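Leka Two-Arm Household Unit -- Set-Up and Operation Guide
Section 6: Floor Litter Pickup (Bedroom and Living Areas)
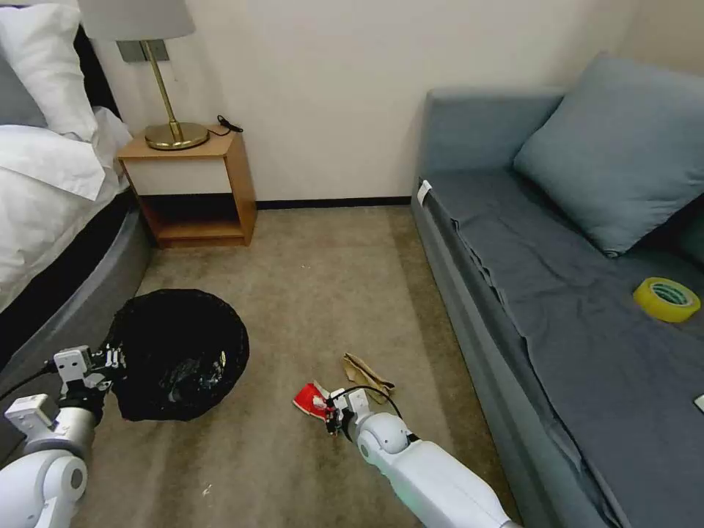 Fig. 6-1. Litter pickup in a carpeted bedroom. Left gripper on the bag rim, right gripper at floor level.

6.1 Scope

This section covers the collection of loose paper and wrappers from the floor into an open trash bag. It applies to units with software build 3161 or later. For hard litter, glass or pet waste, see 6.6.

The pickup routine is a supervised function. An adult must stay within reach of the stop button while the arms are moving. The unit can clear a small room of light litter with little help, but it is slower than a person doing the same job and it will leave things behind. Plan for a final check by hand.

6.2 Before you start

1. Walk the room and remove anything on the floor that you want to keep. The unit sorts by size and shape, and a folded receipt or a letter may be handled as trash.
2. Lift charging cables and cords off the floor.
3. Fold bedding back so that it does not touch the carpet.
4. Set the arm speed to LOW. Do not use MEDIUM in rooms where furniture stands on both sides of the unit.
5. Confirm that the status light on the arm housing is green.

CAUTION: Table lamps on nightstands are outside the working area but may be within arm reach. Set a keep-out zone over the nightstand (see 4.3) or move the lamp.

6.3 Loading the bag

1. Open a new bag fully and fold the rim outward once.
2. Select BAG HOLD on the control panel. The left gripper opens.
3. Place the rim between the fingers and press CONFIRM. Keep your own fingers clear.
4. Check that the mouth of the bag stays wide and that the bottom hangs clear of the floor.

Note: Thin bags tend to fold shut when the arm moves sideways. If the mouth closes, press PAUSE and reopen it by hand. The unit does not detect a closed bag in all cases and may drop litter on the outside of it.

6.4 Running the pickup

1. Select FLOOR LITTER, then SCAN. Detected items appear on the panel with a number.
2. Delete any item that should stay where it is.
3. Press START. The right arm lowers to the first item, closes, lifts and moves to the bag.
4. When an item is missed, the unit tries again 2 times and then skips it. Skipped items are listed at the end of the run.
5. When the panel shows DONE, press BAG RELEASE while supporting the bag from below.

A run ends on its own after 17 minutes, whether or not the list is complete. Press START again to continue.

6.5 Known limits

Crumpled paper is the easiest material. The fingers close on a raised fold and usually hold it. Flat paper on carpet is often missed on the first try.

Crumbs and scraps smaller than a fingernail are ignored. Use a vacuum cleaner.

Brown or tan paper on beige carpet has low contrast, and the scan may not list it. Adding an item by hand on the panel (ADD ITEM) works in most cases. A brighter ceiling light also helps.

Items on sofas and beds are not collected in this mode. The floor plane is fixed during the scan, and the arm will not grip above it.

The unit cannot tie the bag or fit a new one. Both steps are manual in this release.

6.6 Do not collect

-- broken glass, blades, needles
-- batteries or anything warm
-- wet tissue or food
-- bags or containers holding liquid

6.7 Faults

L-04 Left grip lost. The rim slipped. Reload the bag as in 6.3.
R-11 Right arm blocked. Clear the obstacle, press RESET, then START.
R-12 Floor contact force high. Repeat floor calibration (3.5). Common after moving from hard floor to carpet.

If R-12 returns after calibration, stop using the routine and contact Relturent service.

Revised Feb 21, 2018. Checked by Angus Goodwin, Gernbridge.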